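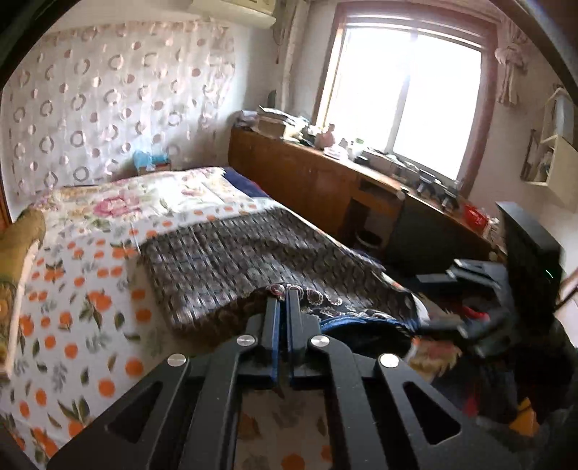 Page last changed: December 21, 2023

3.2 Care of the hand-held gripper

The service guide that came with the Khan gripper treats it as a sealed item which wants nothing beyond a wipe. We doubt this. The tool is a linkage closed by the operator's hand, and any slack in the linkage goes straight into the recorded finger opening. A learner trained on those recordings has no means of telling slack from intent. The published work from Ginstead says nothing at all on upkeep, and we would like to know how its authors came by the steady closing widths they report.

Our routine was drawn up by Nazma Seneviratne in August and has been altered twice. Before each session the fingers are closed by hand on a steel feeler strip and the opening is read off. If two readings taken one after the other disagree by more than 5 per cent, the tool is taken out of use and the joint screws are checked in order, inner pair first. They are turned until the finger stops rocking and no further. Thread lock was tried and given up, as it crept into the joint and made the motion stiff in a way that operators noticed before our test did.

Zeroing is done with the fingers shut under light pressure. The guide asks for "firm" pressure, a word it does not define, and two people following it in our group got two different zeros. Mahfuz Patwary now does all of the zeroing. We accept that this hides the fault in the method without curing it.

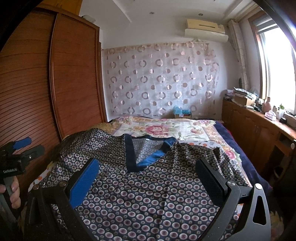
Figure 4. Work on a patterned robe laid over a quilt, with a second gripper held at the left.

Pad wear is the part of the upkeep we understand least. Tradport, who supply our spares, quote a life of 1000 closures on cloth, with no account of which cloth or how hard the grip. On bedding and clothes we saw pads lose their bite well short of that, and others carry on past it with no change we could measure. Pads need not match within one tool: on the gripper over the robe in Figure 4, the left finger has a blue textured pad and the right finger a black one. Whether a mixed pair pulls satin to one side is a fair question, and a collar band of the sort on that robe would be a sensible place to look. We have not run the test and make no claim either way.

Pads are swapped every 14 sessions, a figure chosen for convenience. The Rustico protocol swaps them on visible wear, which sounds better until one asks two people to judge the same pad. After a swap the opening is read again and the zero is reset, and the old pad goes into a bag marked with the tool number. Lint is picked out of the pivots with a dry brush. Oil is not used on the pivots, although the guide allows it, as we found traces of it on light fabric.

None of this shows that the upkeep improves the learned policy. We compared sessions before and after the August routine and found less spread in the closed reading, but the operators had also had more practice by then, and we cannot pull the two apart with the records we kept.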